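Search tickets Enter keywords or ticket number Go

Prukby waste log: monthly export stops early and totals don't match the dashboard 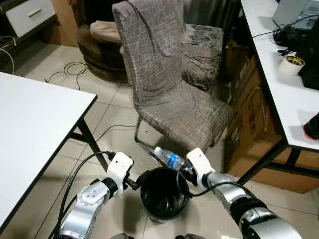

Black bin and a plastic water bottle with a blue label, tiled floor.

Status: Resolved
Product: Prukby, web version
Area: Reports and exports
Opened by: Kinga Szilágyi
Assigned to: Nicanor Figueroa
Priority: Normal

Kinga Szilágyi, 09:12
We use Prukby to log the waste from our offices at Skarkance. Each floor enters its bags by stream (general, mixed recycling, food, paper, glass) and at the end of the month I export everything to CSV and send it to our waste contractor, who bills by stream.

The November export is wrong. On the dashboard the month shows 1,437 entries. The CSV has 1,000 and then stops. There is no error message. The file downloads in a few seconds and opens normally in the spreadsheet, so I only noticed when the total for mixed recycling came out well below what the dashboard gives.

Steps:
Reports > Monthly > November > All floors > All streams > Export CSV.

I have tried it in two browsers and on a colleague's laptop. Same result each time. October exported correctly, but October was a quieter month and I think it was under a thousand entries.

I need to send the figures to the contractor this week. Is there a way to get the full file in the meantime?

Nicanor Figueroa, 10:05
Hello Kinga, thanks for the clear steps. I can see the same thing on your account. The export is stopping at the row limit used for the on-screen preview, and it shouldn't apply to the downloaded file.

Could you tell me two things:
1. Are you exporting from the new Reports page or from the old one (the link at the bottom that says "Classic reports")?
2. Is there a saved filter switched on? It shows as a grey tag next to the month.

For now, please try exporting one floor at a time. Each file should come in under the limit and you can paste them together.

Kinga Szilágyi, 11:31
New Reports page. There is a saved filter called "Contractor layout". It only changes the order of the columns, as far as I know. Montserrat Pacheco set it up before she moved to the Wolde office.

I did the floor by floor exports. That gets me all the rows, but now I have a second problem. The weights for mixed recycling still don't agree with the dashboard. The dashboard is higher. General waste is out as well, the other way, and by the same amount. Food, paper and glass all match.

Nicanor Figueroa, 11:58
If one is high and the other is low by the same amount, some entries are probably being counted under one stream on the dashboard and under the other in the file. I'll look at how the streams are mapped. Please leave the entries as they are for now and don't correct anything by hand, as I'd like to see the original values.

Can you add the November files to the ticket?

Kinga Szilágyi, 12:20
Files added. I haven't changed anything.

Nicanor Figueroa, 15:44
I've found the cause of the second problem. There are 19 entries with the stream "Plastic bottles". That isn't one of your five standard streams. It's a sub-stream which somebody added under Settings > Streams in the autumn. On the dashboard it rolls up into mixed recycling. In the CSV, with the "Contractor layout" filter on, there is no column for it, and the export puts anything it can't place into general.

So the dashboard is right and the file is wrong.

To check this yourself:
- Go to Reports > Entries.
- Set Stream to "Plastic bottles".
- Set the month to November.
- Add up the Weight column and compare it with the difference you found.

Kinga Szilágyi, 16:10
Yes, the weight matches the difference. Thank you.

I asked on our side and the sub-stream was added by Itzel Salinas on the second floor. People were putting drinks bottles in with the general waste by the printers and she wanted to see how much of it there was. It was meant to be for a couple of weeks and it stayed on the list. We don't mind keeping it, but the contractor only accepts the five streams.

Nicanor Figueroa, 16:27
You can keep it. What you need is a parent stream in the export as well as on the dashboard. These are two separate settings, which is confusing and I have passed that on.

Settings > Streams > Plastic bottles > Edit
"Show on dashboard under": Mixed recycling (already set)
"Export as": currently blank. Set this to Mixed recycling.

Save, then open the "Contractor layout" filter and save that again too. The filter keeps its own copy of the stream list and won't pick up the change until it is re-saved. You'll need admin rights for the first part.

Kinga Szilágyi, 16:52
I don't have admin. Montserrat does. I've sent her the steps.

Montserrat Pacheco, 17:15
Done, both parts. One thing to mention: when I re-saved the filter it asked whether to apply it to existing months. I said November only. I wasn't sure what it would do to months we have already been billed for.

Nicanor Figueroa, 09:03
That was the safer choice. Applying it to earlier months doesn't alter any entries, but it does change what you would get if you exported them again, and then your copies wouldn't match what the contractor holds. If you do want October corrected, agree it with them first.

On the row limit: our developers have confirmed it as a fault. It affects any export from the new Reports page that has a saved filter switched on. Without a filter the file is complete. It came in with release 17 and the fix is planned for release 19.

Until then there are three ways round it:
a) Export by floor, as you did.
b) Switch the filter off, export, and reorder the columns in the spreadsheet.
c) Use Classic reports, which isn't affected. Classic doesn't know about sub-streams though, so your plastic bottles entries will appear on a line of their own.

Kinga Szilágyi, 09:40
I went with (b). All rows present, all five streams match the dashboard. Sent to the contractor.

Could the export show a warning if it leaves rows out? I would have sent the short file if I hadn't happened to look at the recycling total.

Nicanor Figueroa, 09:55
Agreed. I've logged that as a separate request and linked it here. I'll keep this ticket open until the release is out and then ask you to test it.

Nicanor Figueroa, 14:18
Release 19 is now on your account. Could you run the November export again with the filter on?

Kinga Szilágyi, 14:46
Full file this time, 1,437 rows with the filter on. Mixed recycling and general both agree with the dashboard. December so far looks fine too. The column headed "Stream" has moved to the end of the sheet, but we can live with that.

Carola Baumgart, 15:02
Adding a note as I look after the Bovus account and we had the same short files. We don't use sub-streams, so it was only the row limit for us. Switching the filter off worked before the update and we haven't seen it since. The moved column affects us as well: our import sheet reads by position and it put the stream names in the notes field. If anyone else has this, the order can be set again under Filter > Columns, then drag Stream back to where it was and save.

Kinga Szilágyi, 15:20
That worked here too, thanks Carola. Fine to close.

Nicanor Figueroa, 15:24
Closing. The warning message request stays open under its own ticket.

8 comments hidden (internal) | 3 people found this useful | Share 0

Related tickets
Export shows weights in pounds after changing region
Cannot delete a stream that has entries
Saved filter missing after admin changed
Dashboard total updates but monthly email does not
Request: warn when an export leaves out rows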